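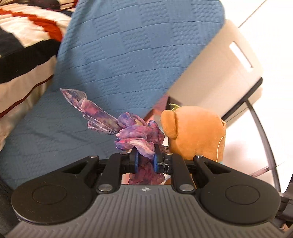

Silk chiffon does not take a machine wash well, and most of the damage comes from the water. Ours in Ornstead tests at 284 ppm hardness, high enough to leave a film on any fine fabric. Sheer weaves show it first as a dull, slightly stiff hand.

I now wash by hand in a basin of filtered water at 34 degrees Celsius, with a capful of neutral detergent. Alkaline powders strip the finish from silk, and acid dyes in the purple range bleed above pH 8 or so. Soak for three minutes and move the cloth as little as possible. Do not wring it. Roll it in a towel and press.

Joonas Väisänen wrote in to suggest a spoonful of white vinegar in the second rinse. I tried it on two pieces from the Zeldale market. The film came off one and stayed on the other, which I suspect is a polyester blend. A burn test on a loose thread would settle it.

Hand-rolled hems should be dried flat. Hung from a line, a long scarf stretches on the bias, and mine gained 13 mm on one side in December. Steam brought most of that back.

Next up is the pressing cloth question, once I have replaced the iron.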